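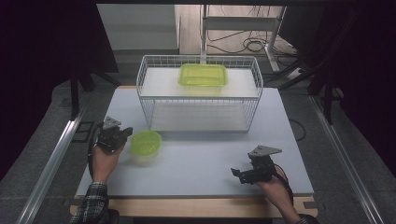
Filed under: Home Life, Small Kitchens

I'd been wanting to talk to the woman behind the Lenow soup club ever since my cousin in Plotberg started bragging about her freezer. She has run the club out of her own apartment for three years (three!) and feeds 15 households a week from a kitchen I could barely turn around in.

She put me at the counter and kept chopping onions the whole time. "I started because I was cooking too much," she told me. "My kids moved out and I still made a pot for six. So I knocked on doors."

The rule is simple. Everybody cooks once every 15 weeks, and the rest of the time you just open your door and there's dinner. I asked what happens when somebody's turn goes badly, and she laughed so hard she had to put the knife down. "We had a lentil thing in September. You could have tiled a bathroom with it. We ate it! I still hear about it, and it wasn't even mine."

What surprised me was how much of our talk was about containers. She is fierce about containers. "Lids go home with their bottoms," she said. "I have lost friends over lids." She writes the apartment number on a strip of tape and likes the smaller sizes for sauce, which she says should never travel with the noodles.

Money? Each household puts in roughly 400 a year for the big stuff, oil and rice and stock bones, and cooks buy their own vegetables. She keeps it all in a school notebook with a coffee ring on every page.

I asked if she'd ever make it bigger. People in Nedow have been after her to start a second one. "They can start it," she said, and handed me a peeler. "Do the carrots."

I did the carrots. I also went home with barley soup, and yes, I still owe her the lid.

Like what you read? Get our newsletter in your inbox. You can unsubscribe at any time.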